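Speaker notes: "Where do your coins live?" (self-custody for regular people)
June 10, 2023

Slides are minimal, so most of this is me talking. If I lose my place, go back to the line about the spare key and start from there.

OPENING

Hi everybody, thanks for coming out. Quick show of hands, who here owns any crypto at all, even five bucks of it? Okay. Keep your hand up if you could tell me, right now, where the keys to it are. (Wait. Let the hands go down. Don't rush this.)

So I'm not going to talk about prices tonight. I don't know what prices are going to do and if I did I'd be on a boat. I want to talk about where the stuff sits, who can move it, and what happens to it if you drop your phone in a lake or an exchange stops answering its email.

My own story, and it's a bit embarrassing. I got in through an exchange called Goraver. Nice app, friendly colors, little confetti thing when you made your first purchase (I loved the confetti). I put in $2,000 over a few months and just left it there, the way you'd leave money in a checking account. Then last November I logged in one evening and there was a banner across the top saying withdrawals were paused for maintenance. No date on it. You could still look at your balance, you could even still buy more, which should tell you something. You just couldn't take anything out.

It stayed that way for 59 days. I got my coins back in the end, and I know plenty of people in other places who didn't. But I spent those weeks reading everything I could find about how this works, and the short version is that the balance I'd been looking at was a number on somebody else's website. A real number, backed by real coins, I hope! But the keys weren't mine.

(Drink of water here. I always forget.)

WHAT A WALLET IS

Okay, so the word "wallet" confuses everyone and I blame whoever picked it. Your coins aren't inside your wallet. The coins are entries on the blockchain, the big shared record that everyone can look at. What the wallet holds is your private key, a very long secret number, and whoever has that number can sign a transaction and move the coins. The network doesn't check your ID. It checks the signature.

I like to think of it as a mailbox with a slot. Anyone can push a letter through the slot, that's your public address, give it out all you want. The little key that opens the back is the private key. If you keep your coins on an exchange, the exchange has the little key and you have an account with the exchange.

Now the seed phrase. When you set up a wallet of your own, it'll show you a list of words, usually twelve or twenty-four. Those words are the key, in a form a person can write down. Anybody who has the words has the coins. If your phone dies, you buy a new phone, type in the words, and you're back. If your phone dies and you never wrote down the words, I'm so sorry.

This is the line about the spare key: the seed phrase is the spare key to your house, except that there's no locksmith in town and the house can be emptied from anywhere in the world.

(Somebody always asks here whether they can take a photo of the words. No! Photos sync to places. Paper. Pen.)

HOT AND COLD

Two words you'll hear all the time. A hot wallet is on something connected to the internet, so your phone or a browser add-on. A cold wallet keeps the key on something that stays offline. I use both and I think most people who hold more than pocket money should.

For the hot one I use Plidero on my phone. I'm not getting paid to say that, I just find the buttons where I expect them. I keep in there what I'd be okay losing on a bad day. For cold I have a Stuvis, a little hardware device that does the signing on its own and never shows the key to my laptop. Setting it up took me an evening, and half of that was me hunting for a cable.

Please buy hardware devices from the maker. Not from an auction site, not from a guy. If one shows up with the seed phrase already filled in on a nice printed card, somebody else has those words too, and they're waiting for you to load it up.

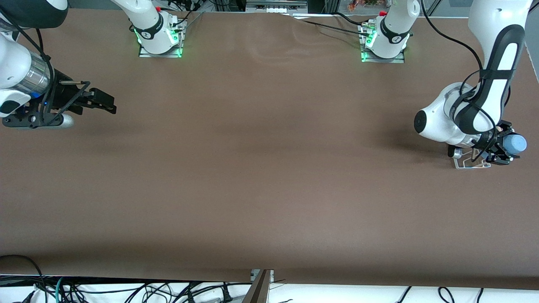 Next up is signing with more than one key, called multisig, and this is the part I get the most emails about. A normal wallet needs one signature. A multisig wallet can be set so that it takes, say, 2 keys out of three before anything moves. Look at the two arms up on the slide. Only the one on our right is holding anything, that little light-blue cylinder. Call that cylinder your coins and you've got a single-key wallet: one gripper has it, and the other arm doesn't get a say. With multisig the coins don't budge until enough hands agree. So a thief who finds one key in your desk drawer has found one key, and that isn't enough.

Who's it good for? Couples, small clubs, a business with a couple of partners, anyone holding enough that the thought of one piece of paper makes them sweat. My friend Shirley Perron runs a tiny online yarn store and takes some payments in crypto, and she and her sister set one up so neither of them can empty the account by accident. Her words. She'd once sent a payment to the wrong address and it never came back.

Who's it bad for? Anybody who finds one key stressful enough already. More keys means more things to store, and you also need to keep a record of the setup itself (which keys, how many are needed). People forget that part. If you've got fifty dollars in there, please don't do this to yourself.

THE BORING PART THAT MATTERS MOST

Where to put the paper. I get a lot of creative answers on this one. In a book. Taped under a drawer. Inside a frozen lasagna, I swear that came up at a library talk. My advice is duller: 2 copies, in two different buildings, both somewhere dry, and neither one labeled "crypto passwords." Some people stamp the words into metal in case of fire. I've done that for the bigger wallet. It's noisy and you'll misspell something, so buy an extra plate.

Then test it. I mean really test it, before you move anything serious over. Set up the wallet, send in a tiny amount, wipe the wallet, and bring it back from the words. If your tiny amount shows up again, good, your backup works. If it doesn't, you've lost the price of a coffee and learned your sevens look like ones. (Words, not digits, I know. Skip that joke if the room's quiet.)

And please think about who comes after you. If I got hit by a bus, would my family know there's anything to look for? I've got a plain letter with my will. It doesn't have the words in it, it says that a wallet exists, what kind, and who to call for help. Talk to a real lawyer about your own situation, I'm a person who reads a lot.

SCAMS, FAST

I'm going to go quickly because we could do a whole night on these.

Anyone who asks for your seed phrase is stealing from you. Support staff, a pop-up, a very nice person in a chat group, a form that says your wallet needs to be "validated." There's no good reason for any of them to have it, ever.

Fake apps. Go to the wallet maker's own site and follow their link to the store. Don't search the store and tap the first thing.

Address swapping. There's nasty software out there that waits for you to copy an address and changes it to the thief's. Check the characters at the beginning, at the end, and a few in the middle. On a hardware device, check the screen of the device.

Double-your-money giveaways. Nope.

Approvals. If you've ever connected a wallet to some website to swap tokens or claim something, you may have given it permission to spend from your wallet later on. Those permissions can hang around. I used a little swap site called Ngô a couple of times last year, had completely forgotten it, and it still had an open approval when I went looking. Nothing bad happened. I closed it anyway. Go through yours every so often, it takes around ten minutes.

SO SHOULD YOU LEAVE THE EXCHANGE?

Maybe not all the way! I still use one to buy. Mbali Rampersad, who gave this talk with me the first time, keeps a chunk of hers on an exchange on purpose. She travels all the time and says she trusts their locks over her own luggage. I can't argue with that, I've seen her luggage. What I'd ask is that you choose it, with your eyes open, and know what the terms say about pausing withdrawals. Mine said they could do it whenever they liked. I'd clicked right past that.

If you do want to move, go slow. Small amount first. Wait for it to land. Look at it on the blockchain for a minute, it's kind of fun. Make sure you're sending on the right network, because plenty of coins exist on more than one and the wrong pick can strand them. Then send the rest on a day when you aren't tired or in a hurry.

QUESTIONS

Leave plenty of time, they always run long. Likely ones: taxes (moving between your own wallets usually isn't a sale in the US, but keep records and ask a tax person), which coin to buy (pass), and what happens if the company that makes the hardware wallet goes under (your words should work in other wallets that use the same standard, so check that before you buy).

Handouts are on the chairs by the door. Remind people not to write their seed phrase on the handout, somebody did that last time.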